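Grosgate Opens Its Library of Simulated Picking Examples to Small Workshops and Schools

TADOV, 10th November. Grosgate is pleased to announce that Fovport, the collection of robot picking examples that our team has been building since May, is now open to any small workshop, school or repair shop that would like to use it. We have been looking forward to writing this for quite a while, and we are very grateful to everyone who waited so patiently while we got it ready!

Fovport holds 3,465 examples of a robot arm reaching for small things in and near an open box, all of them made in simulation. Each example was steered by a person at our Tadov office using a pair of hand controls, and each one keeps the full motion of the arm together with the views from two simulated cameras, one placed close to the gripper and one standing back in the room. A learning system can study these examples and begin to work out how a person lines up the fingers, when to slow down, and what to do when the first approach is a little off to one side.

"People sometimes expect us to keep only the tidy ones," said Lorna Pangilinan, who leads the collection work at Grosgate. "We kept the slow ones and the clumsy ones too, as long as the person was really trying to do the task. A good save at the last moment teaches a great deal, and I would be sorry to see those go."

The work was shared among 45 operators, many of whom had never moved a robot of any kind before they sat down with us. New operators spent their first session simply getting used to the controls, and nothing from that session went into the collection. After that they worked in short sittings with plenty of breaks, and the starting position of the box and the object was changed from one example to the next, so that the system could not get by on learning a single path by heart.

The simulation software was written together with our longtime partners at Žukauskas, who also built the tool we use for checking. Every example was watched from start to finish by a second person before it was accepted, and 300 of them were set aside for testing and will stay out of training altogether. We ask everyone who uses Fovport to respect that split, so that results from one shop can be fairly compared with results from another.

"I came to this from the repair side, where you learn by standing next to someone who knows," said Walter Castaño, who wrote the operator guide. "What I like about these examples is that you can feel the person in them. You can watch someone hesitate over a corner of the box and then think better of it, and I have spent more evenings than I should admit just watching."

Two views from the Fovport simulation, near the gripper and across the room:

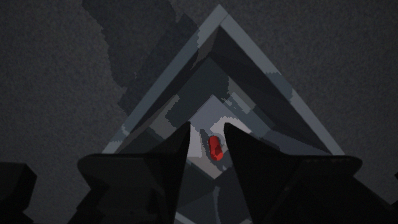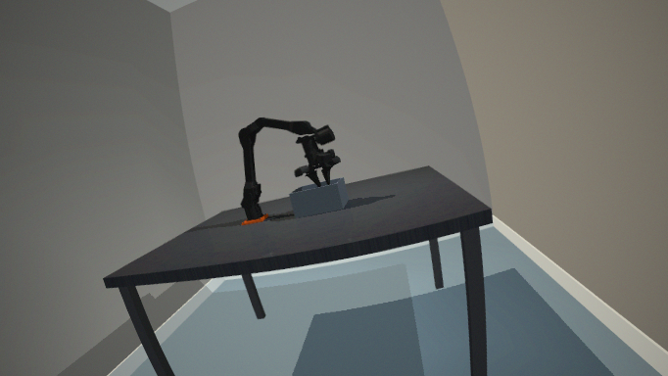
How to Take Part

Fovport is free for teaching and for shops with fewer than 82 employees. Larger companies are welcome to write to us about terms, and we promise a friendly answer. The download includes the examples, the operator guide and a short set of notes on how the checking was done, including the kinds of mistakes we let through on purpose.

We are also inviting new operators to join the next round of collection, which will use the same table and arm with a wider range of objects. No experience is needed, and training is given at the Tadov office before the first sitting. Teachers who would like to bring a class for an afternoon should mention the size of the group when they write.

About Grosgate

Grosgate makes simulation tools and training collections for small robot arms. The company is based in Tadov and works with schools, workshops and makers of light equipment.

Press contact: Lorna Pangilinan, Grosgate, Tadov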